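4.3 Slip and late release on closed rings

The third failure class was the least expected of those we logged. In the Linthorpe sessions, small rigid items were sorted from a bed into a box by an operator holding a gripper in each hand, and the recordings were later used to train the Heo policy. Bangles and rings gave trouble in both stages. A closed ring offers the pads only a narrow strip of contact on each side. If the jaws meet it off its widest line, the closing force has a part that pushes the ring forwards, out of the grasp. On a hard table the ring slides away and the miss is plain. On soft bedding it sinks, tilts and may stay between the pads long enough for the width reading to settle, so the attempt is marked as a hold.

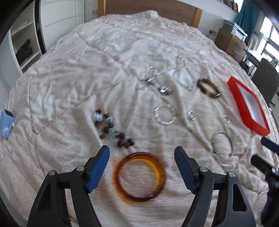 Figure 3. Open jaws on either side of a thick amber bangle on the bedspread, with other jewellery beyond it.

4.3.1 Effect on the recorded labels

Grasp labels were set automatically from jaw width. A hold was declared when the width stayed constant for 23 frames and was greater than the fully closed value. The rule had been tuned on the Gurnomora set, which contains blocks and cups and no open shapes. Two faults follow from it. A fold of cloth caught between the pads keeps them apart and passes as an object. A thin bangle gripped by its rim, with one finger inside the ring, brings the jaws so near to closed that a true hold is rejected.

We found both faults during a manual review on 5/12/22, after the policy had begun to close on bare folds of fabric and carry nothing to the box. The fold grasps had entered the training set as successes. Chains did not cause the same error — they bunch under the pads and give a wide, steady reading — but they were often let go late, with a link still caught on the edge of a pad.
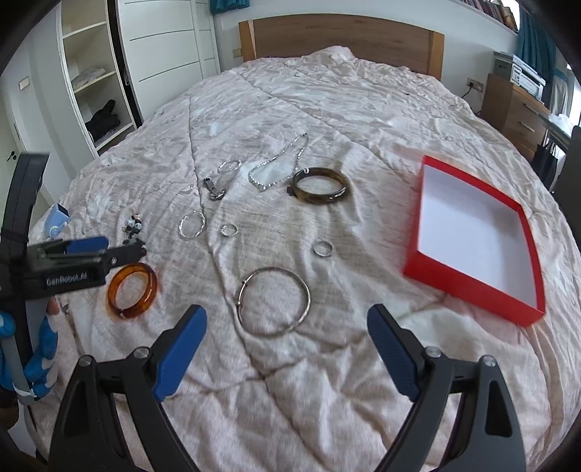
Clutter made the labels worse. Where rings of different sizes lie close together, the approach to one can disturb its neighbour, and the tracker then swaps the two. A swap between a large thin bangle and a small ring changes the expected jaw width by more than the tolerance allows, and the remaining part of the attempt is scored against the wrong object. Box placement was not at fault in any attempt we reviewed.

4.3.2 Changes made

The fixed width rule was replaced by a test over 2 conditions: the width must be steady, and the object must leave the cloth in the wrist view within the same window. Attempts that met only the first were relabelled as failures and kept, as they are useful negative cases. Rim grasps were given their own class with a lower width limit. The Sustmont controller was also changed to stop closing when motor current rises without a change in width, which limits the load on brittle items. We have not tested the new limit on chains, and late release remains open.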